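Wurby Teaching Kit
3 min read · 71 shares · 10 comments

I built the Wurby kit for myself before I ever thought of selling it. I was trying to gather demonstrations for a learning arm, and every time I changed the parts I had to redo half my setup. So I started making white parts with square markers on them, and a matching marker board for the table, and things got a lot calmer (my evenings too!).

You get the board, the marked blocks, the tray, the round holders and a set of files so you can print spares. The idea is simple: you guide the arm through a task, your cameras log where the marked parts are, and each run gets saved as one example. Do that enough times and you have something worth training on.

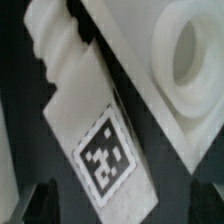 I like a matte finish on everything, mostly because my first batch was shiny and the glare drove me nuts. If you print your own, please stick with matte! My friend Åsmund Rustad went glossy on his first set and spent most of May reprinting it.

How many runs do you need? My own first task took 102 before the arm did anything I'd show a visitor, and the one I'm proudest of took 600. Start small, look at what you've got, then record more of whatever the arm keeps messing up. Move the parts between runs, even a little. I was lazy about that in the beginning and ended up with a model that only knew one corner of my table.

The logging software is called Kavau and comes with the kit. It saves the camera views and the arm's joint positions together, and you can toss a bad run with one key (I wear that key out). Riterex handles shipping for me, and orders placed before noon usually go out the same afternoon.

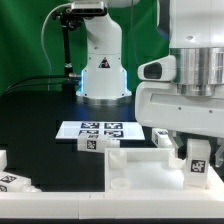

Do I need two arms to use the kit?
One arm is plenty to start with. Kavau will record a second one if you have it, and you can add it later without redoing your earlier runs.

Questions? Use the contact form, I read everything.

© Wurby · Contact · Back to top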